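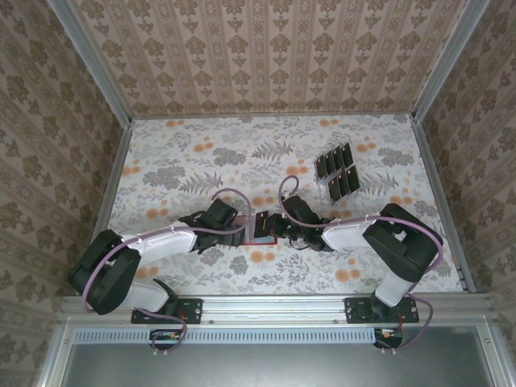

Printed paper on the tabletop, shallow tray on top

Election Season at Home: Yard Signs, Buttons and Mailers
By Fikri Chong

Putting signs in
Push the wire stake in first, then slide the sign down over it. If the ground is hard, pour a quart of water on the spot and wait 30 minutes. Don't hammer on the top of the wire, it will bend. Check your town's rules on how far back from the road a sign has to be. In Panddale it is 4 feet from the sidewalk.

Cleaning signs
Dish soap and warm water will take mud off corrugated plastic. Use a soft cloth, as scrub pads dull the ink. Dry the signs standing up with the open channels facing down – water sits in there for days otherwise and turns green. Tape residue comes off with a little cooking oil. Wash the oil off afterward.

Storing signs
Pull the stakes and bundle them separately with string. Signs should lie flat. Mine have been under the spare bed since February, almost 40 of them, and none have curled. Leaning them against a garage wall gives them a bow you won't get out.

Stuffing envelopes
Cover the table with paper before you start, and change it when it gets inky or sticky. Fold all the letters first, then stuff, then seal. A damp sponge in a saucer works better than licking. Keep drinks on another table.

If you are using mailing labels, print one sheet on plain paper and hold it up to the label sheet against a window. You will see right away if the lines are off.

Buttons and T-shirts
Pin buttons through a seam, where the hole won't show. For a stiff pin, rub the point on a bar of soap. Turn campaign shirts inside out, wash cold and hang them up. Wait 2 days before the first wash if the shirt was printed at home.

After the vote
Take signs down within the week. Wire stakes go with scrap metal, and plain corrugated plastic makes good drawer liners – cut it with a utility knife along the channels.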